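Minutes, August meeting
Started 6:40 pm, back room at the Matar building. Apologies taken. Last minutes agreed, one fix: the shelf order was for the front closet, not the hall.

1. Matters arising
Key for side door cut, works if you lift the handle. Closet lock still sticking. Old paper sacks all gone to recycling. Fulen have not answered on the late delivery, write again.

2. Bags
Main item, took most of the evening.
Samples from Fadano and Stuvberg both on the table. Fadano is the stiff canvas one, stands up alone, natural color. Stuvberg is the soft black one with the tan straps. Long talk about which.
For the canvas: easy to pack, shows where the bottom is, prints well. Against: shows every mark, bulky to store, handles too short for the shoulder.
For the black: folds flat, straps long enough for carrying two at once, doesn't show dirt. Against: flops while you load it, needs a second pair of hands or a box inside. Lint was mentioned. Several people don't mind lint.
Question whether the metal fitting is needed. Some wanted it left off to save money. Others said it is handy for clipping the name tag on, and the tags kept falling out last season. Left on for now, ask Stuvberg for price both ways.
Price: Fadano minimum is 800, too many, no room. Stuvberg will do 500. Matar building storage takes 500 if the folding chairs move.
Vote: black, carried, 2 against. Order 500 subject to price in writing.
ACTION: secretary to get written quote, with and without fitting.
ACTION: ask for one more sample with straps in a darker color, no hurry on this.

3. Packing night
124 households on the list as of this afternoon. List closes end of the month, late names go on the waiting sheet.
Order of packing same as spring. Notebooks and flat things down the back, then pencil boxes, then the soft stuff on top. Glue sticks in a zip bag, after what happened with the glue sticks. Snacks NOT in the bags this time, handed out seperately at the door.
Suggestion to cut cardboard bases for the black bags so they sit better. Agreed to try on ten and see. Cardboard from the Fulen boxes if they ever come.
Tables in a U, not a line, line caused a jam by the sink. Start 5 pm, doors 4:30 for set up. Need tape, markers, two more pairs of scissors.
ACTION: bring scissors, own ones, put your initials on them.

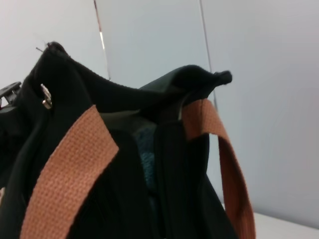 Back to School Bag Team, Neighborhood Supply Drive
Minutes and notices

4. Name tags
Card tags curled up last time. Try the plastic sleeve kind. Write last name and grade only, no address. One tag per bag, siblings get seperate bags even if they come together.

5. Storage
Folding chairs to go under the stairs, ask the building first. Bags to be stored flat in their cartons, straps tucked in so they dont tangle. Nothing on top of the cartons. Someone to sweep the closet before delivery, whoever is there first.

6. Returns
Do we want bags back at the end of the year? Mixed feelings. Families use them for groceries and swimming things and that seems fine. Decided no returns asked for, but a bin by the door for any that come in. Straps checked before a bag goes out again, stitching at the top especially.

7. Any other business
Coffee urn needs descaling. Sign for the front window is faded, new one to be priced. Question about doing winter hats in the same bags, moved to next meeting.
Reminder that the parking lot is shared, dont block the ramp.

Closed 8:15 pm. Next meeting same room, date to go round by email.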